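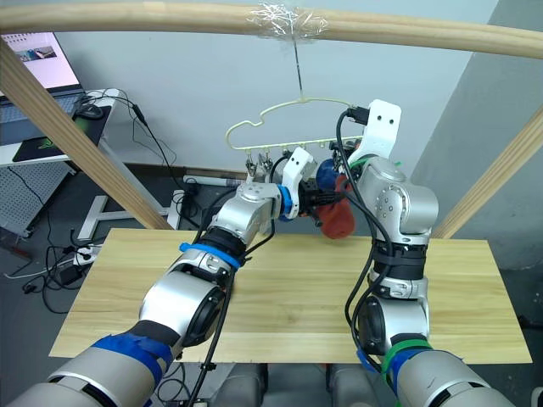
Figure 12. Clip hanger suspended from the curved top bar, over the tabletop.

Section 4: Hanging Small Items on the Clip Hanger

This section applies to the Desara tabletop drying frame when used with a clip hanger. Assemble the frame as described in Section 3 before proceeding. The instructions cover socks, washcloths, and other small pieces of laundry.

4.1 Suspending the hanger

1. Place the frame on a level table. Leave at least 19 inches of clear height between the tabletop and the lower bar of the hanger.
2. Pass the wire hook over the middle of the curved top bar.
3. Secure the wire to the bar with clear tape. Wrap the tape fully around the bar several times and press down the loose end.
4. Pull gently on the lower bar. The wire must not slide along the wood.

Note: Clips can slide together during handling. Spread them along the lower bar before loading.

4.2 Attaching items

1. Smooth the item by hand and locate its top edge.
2. Steady the lower bar with one hand while opening the first clip.
3. Attach one corner of the item, then the other, keeping the fabric straight between the two clips.
4. Place the next item at the opposite end of the bar, so that the load remains balanced.
5. Hang items of mixed colors with space between them – dyes may transfer where damp fabrics touch.

Caution: Do not load the hanger with more than 1,021 grams, including the weight of water in the fabric. Heavier items should be dried on the Tesley floor rack.

4.3 Removing items

1. Support the item from below and open each clip fully. Do not pull fabric from a closed clip.
2. Check the tape after unloading. Replace it if the edges have lifted.

Replacement clips are supplied in the Jia accessory pack, available from the Finodcombe parts desk.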